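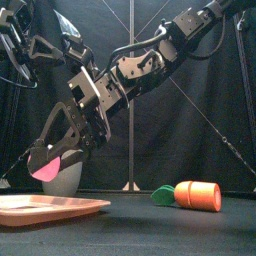
Black arm, pink fingertip

Getting from Gullach to the lake at Travusstead without a car?

marshmallowtax
OK so my sister and I want to do the lake at Travusstead in July and neither of us has a car right now (mine died, hers is technically alive but I wouldn't take it past the grocery store). I grew up going there in the back of a station wagon, so I have zero idea how regular people get there. I know there's a bus from Gullach and I know there's a train to Flovunstead, and that's where my knowledge ends. We'll have a tent, two sleeping bags and a cooler. Help!

porchlightpete
Train to Flovunstead, then the shuttle. I do it every summer. The train is nice, you get a big window on the river side, and you can leave your stuff on the rack and go get a coffee. Shuttle is 26 minutes to the north gate if there's no road work.

gravelandrye
Gonna disagree with the guy above. The shuttle only holds 18 people and everybody off that train wants to be on it. Last year I watched it leave without me and sat on a curb for the better part of two hours eating warm string cheese. Take the bus. It's slower and it smells like a bus, but it drops you at the actual campground.

porchlightpete
You have to walk to the front of the train before it gets in. I've never missed the shuttle doing that.

gravelandrye
With a tent and a cooler? Come on.

marshmallowtax
lol I did say cooler. It's a big cooler. It's one of those Lencho ones with the wheels, and the wheels are terrible on anything that isn't a kitchen floor.

tinroofsally
Oh I had that cooler!! The handle came off in my hand at a rest stop. Leave it home. The camp store has ice and hot dogs and those little boxes of cereal, and yes you pay more, but you're not dragging the thing up the hill from the gate. Also the hill is steeper than you remember from being a kid in a station wagon, trust me on this.

boxkite_9
Has anybody done the bus with a bike? Hijacking a little, sorry.

gravelandrye
Bikes go underneath, but there's only room for 2 and you can't reserve. Get there early.

tinroofsally
Saturday mornings are hopeless for bikes by the way. The whole cycling club gets on at Gullach.

boxkite_9
Ugh, of course they do. Thanks though!

marshmallowtax
Back to me and my cooler, haha. One more thing I can't figure out from the schedule page, and it's the part my sister is worried about, so I'm putting it by itself.
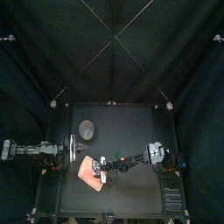 Can you buy the ticket for the Flovunstead shuttle ahead of time?
You pay the driver when you board, cash or card, and there are no advance tickets.

marshmallowtax
Got it, thank you. So it really is first come first served. My sister is going to hate that. She likes a piece of paper that says she has a seat.

gravelandrye
Bus. Bus bus bus.

quietcarquinn
I've done both and I think you're each making your own option sound better than it is. The train is prettier, no contest. The bus is less hassle with luggage. If it was me I'd take the bus out when you're loaded down and tired of packing, and then the train home when you've eaten all the food and your bag weighs nothing. The shuttle going back is half empty in the late afternoon anyway because the day trippers leave at lunchtime.

porchlightpete
OK that's a pretty good plan. I still think the train out is better for the mood. You get the river, you get a coffee, you feel like you're on vacation before you even get there.

gravelandrye
You can bring a coffee on a bus, Pete.

tinroofsally
One more vote for bus out, train back. And bring bug spray! I've been bitten 1,000 times on that north trail and I'm not even someone bugs usually like.

marshmallowtax
Bus out, train back it is. I told my sister and she wants to know if the camp store still sells the orange push-up pops. She says that's the deciding factor for whether she comes at all.

tinroofsally
They had them last summer. Freezer by the register, bottom shelf, under the bait.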